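Buscamos gente para la próxima temporada de invierno en **Onuoha**, una estación pequeña, de las de toda la vida, con 11 pistas, dos telesquís, un telesilla de dos plazas que va a su ritmo y una cafetería donde el caldo se sirve desde las ocho de la mañana. Si has llegado hasta este anuncio buscando una gran estación con gran hotel y tiendas de marca, te lo decimos con cariño: quizá te aburras. Si lo que te apetece es pasar un invierno entero en el monte, conociendo por su nombre a casi todo el que sube, sigue leyendo, por favor.

La estación la lleva la asociación Avero, que agrupa a los vecinos de los dos pueblos del valle, Unusley y Manduvum. Abrimos en diciembre si la nieve quiere (algún año ha querido en noviembre, y qué alegría aquel puente) y cerramos cuando deja de cuajar en la pista de debutantes. El desnivel esquiable es de 762 metros desde la cota alta hasta el aparcamiento, contando el camino forestal de abajo, que pisamos solo cuando hay espesor suficiente. El invierno pasado vendimos 706 abonos de temporada, bastantes más de los que esperábamos, y por eso este año necesitamos algunas manos más.

## Qué puestos ofrecemos

En total son nueve plazas:

- **Remontes (4).** Atender el embarque y el desembarque, retirar nieve de las plataformas, ayudar a los más pequeños con la percha y echar un ojo a la línea. No hace falta experiencia, la formación la damos nosotros durante la semana previa a la apertura.
- **Taquilla y oficina (2).** Venta de forfaits y abonos, teléfono, parte de nieve diario y objetos perdidos (una manopla suelta por día, como poco). Hay que manejarse con el ordenador y tener paciencia los domingos a primera hora.
- **Alquiler y taller (1).** Ajuste de fijaciones, encerado, afilado de cantos y pequeñas reparaciones. Aquí sí pedimos al menos una temporada de experiencia.
- **Cafetería (1).** Cocina sencilla y barra, con carné de manipulador de alimentos.
- **Mantenimiento (1).** Electricidad básica, redes para las vallas, soldadura si sabes y, en general, ganas de arreglar cosas. El carné de conducir es imprescindible para este puesto, y se valora haber llevado máquina pisapistas.

## Condiciones

El contrato es fijo discontinuo, así que si te gusta y nos gustas, el invierno siguiente tienes tu sitio. Se trabajan cinco días por semana con dos de descanso seguidos, aunque casi siempre caen entre semana, porque el sábado es nuestro día fuerte y ahí tenemos que estar todos. El horario va de ocho y cuarto a cinco, con una hora para comer, y la comida la pone la casa.

Para quien venga de fuera tenemos habitaciones en la antigua escuela de Unusley – son compartidas, de dos en dos, con calefacción y una cocina bastante grande. Se descuenta una cantidad pequeña de la nómina por la luz y el agua. El microbús sale de la plaza a las siete y media y vuelve al cierre. También incluimos el abono de temporada, la ropa de trabajo y descuento en el alquiler para familiares directos.

## Cómo apuntarse

Puedes dejar una carta y tu currículum en la oficina de Avero, en los bajos del ayuntamiento de Manduvum, de lunes a viernes por la mañana. No nos importa que la carta sea corta ni que esté escrita a mano. Cuéntanos qué puesto te interesa, desde cuándo estarías disponible y si necesitas alojamiento. Si puedes hacer más de una cosa, dilo también, que en los días de ventisca todos acabamos con una pala.

Haremos las entrevistas en la propia oficina durante el mes de noviembre y contestaremos a todo el mundo, también a quien no podamos coger esta vez. Las personas menores de edad no pueden optar a los puestos de remontes ni de mantenimiento.

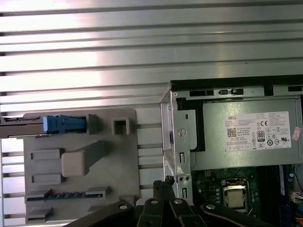

*Torre de ordenador abierta, tumbada sobre una superficie de metal acanalado.*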